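4.2 Household tasks with soft objects

The rigid-object tasks of Section 4.1 are close to what a small workshop already asks from a machine: take a part, turn it, put it in its place. The home asks for something else. Most of the things that a family handles in one hour are soft, and the same piece of cloth has a new shape each time it is put down. In this section we report how our policy behaves on three such tasks, and we try to say plainly which part of the work it can do today and which part it cannot.

The tasks were chosen from a diary study in Astport, where members of 7 households wrote down the chores they would most gladly give away. Folding came first in the list, before dishes and before floors. We selected (a) flattening a crumpled cloth on a table, (b) folding a flat cloth in two, and (c) the full sequence, where the cloth is crumpled at the start and must be folded at the end. Task (c) is the one that the households really wanted. Tasks (a) and (b) were added so that we can see where the sequence breaks.

Demonstrations were collected with the Drirkov hand-held gripper, which has two soft fingers and a wide-angle camera on the body. The person squeezes the handle, and the opening of the fingers is recorded together with the camera motion. We gathered 385 demonstrations for the three tasks. All of them were made in lived-in rooms, and we asked the participants not to clear the shelves or change the table covering before they began. A patterned tablecloth under a patterned cloth is difficult for the segmentation step, and we wanted this difficulty to be in the training data.
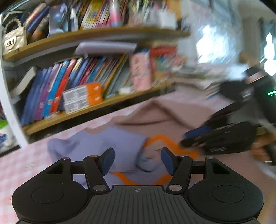 Figure 7. View from the hand-held gripper during data collection, with a crumpled lavender cloth on a pink checkered tablecloth.

The policy was then moved to the Venter arm with the same fingers mounted at the wrist. Training follows the procedure of Section 3 without any change in the learning rate or in the length of the action sequence. We only removed demonstrations in which the tracking of the gripper was lost for more than 2 seconds. The remaining data were not balanced between homes, so a family that enjoyed the work has more weight in the model than a family that did not.

For evaluation we used a room that does not appear in the training data. A trial of task (a) is a success when no part of the cloth lies on top of another part, as judged by one person from a picture taken above the table. For task (b) the two edges must meet within the width of one finger pad. For task (c) both conditions are applied, one after the other, and the robot is allowed to return to flattening when it has made an error.

On task (b) the policy reached a success rate of 73 percent. We consider this a good result for a cloth that was not seen before, but we must add that the starting state was prepared by hand. Somebody had already done the slow part. On task (a) the result was clearly lower, and the failures were of one kind: the fingers closed on a fold in the middle of the cloth instead of a corner, and the pull made a new fold next to the old one. The policy has no means to know that it is making the situation worse. It continued to pull until the time limit.

On task (c) most of the trials did not finish. When the flattening went well, the folding usually followed, and this supports our choice to study the parts separately. We did not observe that the policy returned to flattening by its own decision, although the demonstrations contain such corrections. A possible explanation is that people correct a cloth with very small movements of the wrist, and these are lost when the actions are resampled.

The tablecloth deserves a separate remark. In early trials the fingers sometimes took the tablecloth together with the cloth on top of it. T. Pillay repeated these trials on a bare table with the same lighting, and the double grasp disappeared almost completely. A bare table would therefore have given us better numbers. We kept the covered table in the main results, as the covered table is what many of the households have. The Grutemwood baseline, which plans grasps from depth only, suffered even more from this effect, as the height difference between the two layers is near the noise of its sensor.

U. Engelbrecht interviewed the participants again in December and showed them recordings of task (c). Their answers were more patient than we expected about speed and less patient about supervision. One participant wrote that a slow machine is acceptable if she may leave the room, and that she would not leave the room with this one. We take this as a useful measure for later work. At present, a person must still spread the cloth, watch the arm and stop it when it pulls on the wrong layer, and for a single cloth this costs more attention than the folding itself.

Section 4.3 applies the same policy to towels and pillowcases, where the corners are easier to find but the weight of the fabric becomes a new problem.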